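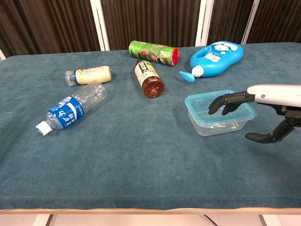

From: Vendula Kollár
To: packing floor list
Date: July 28, 2024
Subject: Re: Skevell arm on the sorting table

Haziq Liew wrote:
> Vandico says the arm will take over the dull part of sorting, bottles
> into bins, and that our people move up to checking. No jobs lost.
> Can we agree to 3 stations by the fall?

I'd hold off. Moving up to checking sounds fine until you ask what the checker does all shift. At the one station we tried in May, Brayden stood next to the arm and picked up what it dropped. He had the same pay and less say over the pace.

Bottles lying every which way on a cloth are one thing. We get 50 kinds in a shift, some of them crushed.

Before I agree to anything I want to know who can stop the arm, who gets blamed for a slow hour, and whether the 4 people on nights keep their hours. Haziq, did Vandico put "no jobs lost" in writing? Jaanus asked them and got a brochure.

Vendula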